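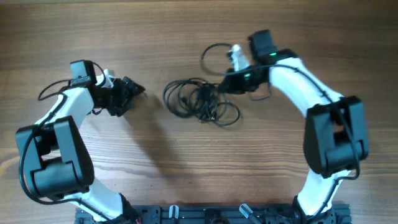 The cable task was taken first, on the grounds that everyone had come to complain about it. Digby Pomare reminded the meeting that the comparison was meant to settle one question, namely whether the Sevach fingers or the Zokitz fingers go on both arms for the rest of the project, and that so far it had settled nothing except how he feels about cables. The task remains as agreed in February: a heap of black cables in the middle of the table, an arm on either side, a camera on each wrist, and the heap to be picked up, passed across and laid down again without outside help. Oluwaseun Ojo asked that the minutes record what he understands by outside help, which includes Digby leaning over and nudging the heap with a pencil.

Gripper comparison meeting, Wandport workshop, Apr 3, 2019
Chair: Oluwaseun Ojo
Minutes: Digby Pomare (under protest)

1. Minutes of the last meeting

Agreed, with one correction. The phrase "gripper exceeded expectations" should read "gripper met expectations, which were low". Digby accepted the wording.

2. Results so far

Oluwaseun read out the table. Each set of fingers had 84 attempts at the full task. The Zokitz fingers completed 70. The Sevach fingers would have been ahead if passing the bundle across were not part of the task, but it is, and has been from the start. Digby said that the Sevach set picks up beautifully and then seems to lose interest. The chair asked for that in engineering terms. Digby said the grip slackens during the handover, probably because the force setting is being written twice, once by the Akande controller and once by our own script, and the two do not agree on what a newton is.

Discussion followed on whether this was a fault of the fingers at all. It was accepted that it might not be, and that this was an irritating thing to find out after 84 attempts.

ACTION: Digby to take the force setting out of our script and leave it to Akande. Sevach set to be run again from the beginning. Zokitz set to be run again as well, for fairness. (Groans minuted at the request of those groaning.)

3. Fingertips

The rounded tips were discussed at some length. Oluwaseun likes them on thick cable, where they can push into the bundle without snagging. Digby likes them less on the thin stuff, which has a habit of sliding underneath the finger and staying there. He would like to try a narrower tip. The chair pointed out that a narrower tip was tried in February and spent most of its short life wedged in the mounting rail. Digby said that was a different narrower tip.

Left open. No new tips to be ordered until item 2 is finished with.

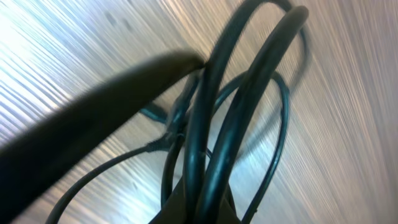

4. Wrist cameras

Two complaints. The first is blur. When the arm swings at full speed the wrist picture smears, the wood grain turns into stripes, and anything relying on it has to guess. Oluwaseun proposed a shorter exposure and more light over the table. Digby proposed moving the arm more slowly. Both were agreed, the second for free.

The second complaint was that the wrist view has been described in two separate emails as "useless". The chair felt this was harsh. With the arm held still it is good enough to read the lettering on a cable jacket, and he had read out "SUPER HIGH SPEED USB" from one to prove it. Digby replied that he had never doubted the camera could read. What he wants is for it to tell him which plug belongs to which loop, and on that subject it is as much in the dark as he is.

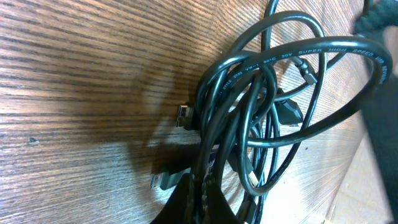

It was agreed that sorting plugs from loops is a software matter and should stop being listed as a camera fault. The cameras stay where they are on both wrists. The exposure change will be made before the rerun, so that both sets of fingers get the same pictures, and the old recordings will be kept in a separate folder with a name that means something. "final_new_2" was put forward as a name that does not.

ACTION: Oluwaseun to change exposure and fix the lamp.
ACTION: Digby to rename the folder.

5. The heap

Digby asked whether the cables could be replaced with something that starts each attempt in the same shape. Rope was mentioned, then a single cable, then a sponge. The chair said that customers do not send us sponges. The heap stays, but it will be dropped from the same height every time and then left alone - see the opening item regarding pencils.

6. Any other business

The emergency stop has been labelled. It had been labelled before, but on the underside.

Digby asked whether someone else might take the minutes next time. There was a silence, which he has recorded.

Next meeting when both reruns are done.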